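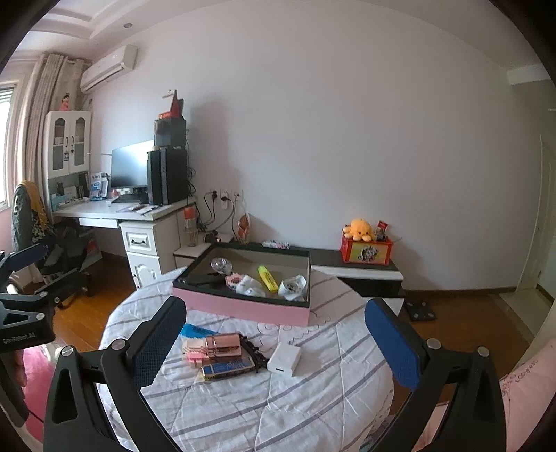
Perguntas frequentes: arrumação de quartos e triagem de pequenos objetos

A Berkgate presta serviços de arrumação doméstica a particulares e a residências de longa duração. As respostas que se seguem dizem respeito ao serviço Kallio, destinado a quartos que servem simultaneamente de espaço de descanso e de trabalho. As condições aplicam-se a todos os pedidos recebidos a partir de junho de 2021.

O que está incluído no serviço Kallio?

O serviço compreende a triagem, o agrupamento e a colocação em caixa dos pequenos objetos que se encontram sobre camas, secretárias, móveis de televisão e prateleiras. Inclui também a identificação das caixas e a elaboração de uma lista sumária do respetivo conteúdo. Não inclui limpeza, pintura, montagem de mobiliário nem transporte para fora da habitação.

Que objetos são considerados pequenos?

Todos os que possam ser pegados com uma só mão e que não estejam ligados à corrente: marcadores e canetas, pulseiras, embalagens de cosmética, copos, carregadores, brinquedos de blocos, enfeites, figuras e peluches de tamanho reduzido. Os monitores, as torres de computador e as balanças são tratados como equipamento e mantêm-se no local, salvo indicação escrita do cliente.

É necessário preparar o quarto antes da visita?

Solicita-se apenas que a passagem até à cama, à secretária e aos armários esteja desimpedida e que a superfície de triagem se encontre feita, com colcha ou manta estendida. A roupa suja e os alimentos abertos devem ser retirados previamente. Não se recomenda que o cliente faça uma primeira arrumação por iniciativa própria, pois a posição habitual dos objetos ajuda a técnica a propor os grupos.

Por que motivo a triagem é feita sobre a colcha?

Uma superfície macia e larga evita que os objetos rolem e protege as peças de vidro. A caixa é colocada aberta ao fundo e os objetos por classificar ficam à frente, de modo que se distinga sempre o que já tem lugar e o que aguarda decisão. 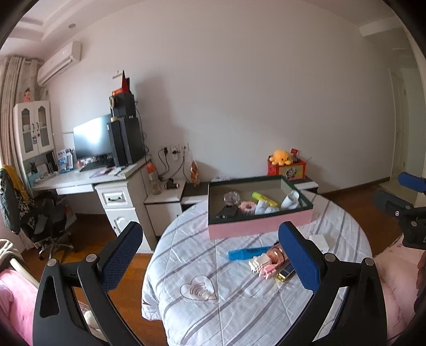
Caixa cor-de-rosa aberta sobre colcha às riscas, com objetos no interior e outros agrupados à frente.

Quem fornece as caixas?

O cliente pode utilizar caixas próprias, desde que tenham fundo rígido e rebordo intacto. São aceites caixas decorativas, incluindo as de cores ou padrões não habituais. Em alternativa, a Berkgate fornece o modelo Wurkis, com 70 litros de capacidade, mediante pedido no momento da marcação. As caixas fornecidas ficam na posse do cliente.

Por que ordem são guardados os objetos?

Colocam-se em primeiro lugar as peças volumosas e frágeis, encostadas a um dos lados da caixa. Seguem-se os objetos rígidos de tamanho médio e, por último, os artigos de escrita e as embalagens planas. As pulseiras e outros artigos de contas são guardados em bolsa fechada. Os copos são esvaziados e embrulhados em papel.

Os sacos de plástico amarrotados são deitados fora?

Não sem confirmação. Qualquer saco é aberto e verificado na presença do cliente. Se estiver vazio, o cliente decide se deve ser reutilizado ou encaminhado para reciclagem. A mesma regra aplica-se a caixas pequenas e a pacotes de conteúdo não identificável pelo exterior.

Como são tratados os carregadores e os cabos?

Os carregadores soltos são reunidos num grupo próprio e etiquetados com o nome do aparelho, quando o cliente o souber indicar. As técnicas não desligam cabos das tomadas de parede. Se o cliente pretender libertar uma tomada, deverá fazê-lo pessoalmente antes do início do serviço.

O que acontece aos peluches, bonecas e figuras decorativas?

Permanecem expostos, exceto se o cliente solicitar a sua recolha. Quando estejam pousados sobre caixas fechadas ou no topo de um móvel com portas de vidro, são deslocados apenas durante o acesso ao interior e repostos em seguida. Os modelos anatómicos e outros materiais de estudo recebem o mesmo tratamento.

Os produtos de cosmética podem ser guardados com os restantes objetos?

Podem, desde que estejam bem fechados e em compartimento separado dos papéis e dos têxteis. Os produtos fora de prazo são apresentados ao cliente, a quem cabe a decisão. Os frascos com líquidos são sempre mantidos na vertical e não entram em caixas destinadas a armazenamento prolongado.

É obrigatória a presença do cliente?

A presença é obrigatória durante a triagem. Na fase de colocação em caixa, o cliente pode ausentar-se do quarto, mas deve permanecer contactável. No caso de menores, exige-se a presença de um adulto responsável durante toda a visita.

Existe cobertura em caso de dano?

Os objetos danificados durante o manuseamento estão cobertos até ao limite de 200 euros por visita. A reclamação deve ser apresentada por escrito, com fotografia da peça e cópia da lista de conteúdo. Ficam excluídos os danos anteriores registados na lista, bem como o dinheiro, as joias de valor e os documentos de identificação, que o cliente deverá guardar antes da chegada da técnica.

Qual é o preço do serviço?

O valor de uma visita para um quarto é de 94 euros, já com os materiais de etiquetagem. As caixas Wurkis são faturadas à parte. Os quartos adicionais na mesma habitação são objeto de orçamento próprio.

É possível alterar ou cancelar uma marcação?

Sim. As alterações devem ser comunicadas até à véspera da visita. Os cancelamentos feitos no próprio dia dão lugar à cobrança da deslocação. As marcações para setembro, período de maior procura nas residências de estudantes, só podem ser alteradas uma vez.

A quem devem ser dirigidos outros esclarecimentos?

Os pedidos de informação são recebidos por Marlies Eder, responsável pelo atendimento ao cliente da Berkgate, através do formulário de contacto. Deve indicar-se o número da marcação, se já existir, e o tipo de quarto em causa.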